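Trustholm Studio Lead Discusses Venter and the Return of the Turn Timer

Weronika Gajewski has directed design at Trustholm since the studio opened its Flesen office. Her current project, the turn-based tactics game Venter, enters open testing in August on Windows and Linux. She spoke with us on a Friday afternoon about the decision to place a clock on every turn.

"Players of older tactics games remember the pressure," Gajewski said. "Our first build had no timer, and test matches between two experienced players ran well past an hour. We wanted a match that fits into an evening."

Each side now has 15 seconds per unit, with unused time carried into the next turn. The studio tried several lengths during closed testing, in which 2,000 players took part. According to Gajewski, shorter limits produced more mistakes and more complaints, while longer ones made little difference to how people played.

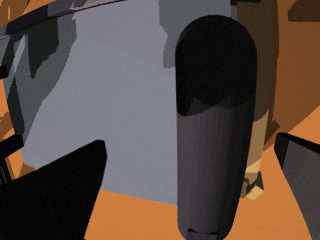

The timer applies to online matches only. In the single-player campaign, which has 12 missions, it is switched off by default and can be turned on from the options menu. "We had letters about that," she said. "Some people play with a child on their lap. They asked for a pause, and a pause is what they have."

Matchmaking and server hosting are being handled by Bradent, which also worked on the studio's previous release. Gajewski confirmed that saved games will transfer between the 2 supported systems, although replays recorded during closed testing will not open in the new version.

Asked about a map editor, she was cautious. "The tools exist, and our designers use them every day. They are not in a state I would hand to the public. We will look at it after release."

Trustholm has not announced a price. Registration for the open test will be available through the studio's website.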